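Silolow, poems by Jeptoo Chege
Massawe Press, paperback

Chege's second collection has 198 pages, a lot for poems this short. Most are set on night buses and in laundromats.
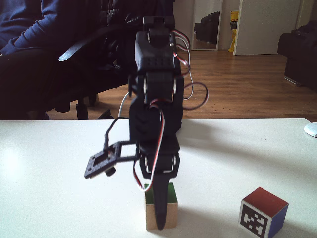 What works
The middle section, about her father's shop, is the best of it. The lines are plain and the endings don't push.

The city poems repeat themselves. I counted three with the same streetlight.
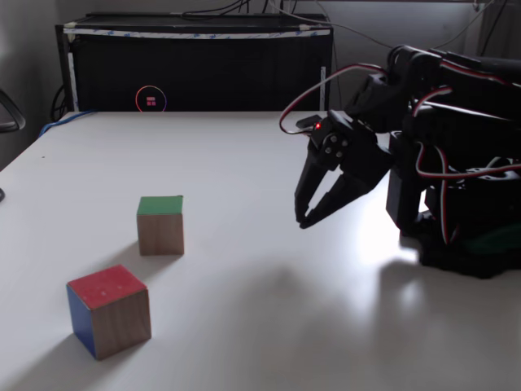

The paper is thin and the type is a good size for older eyes. Worth borrowing first, then buying if the shop poems stay with you.

Stella Rashidi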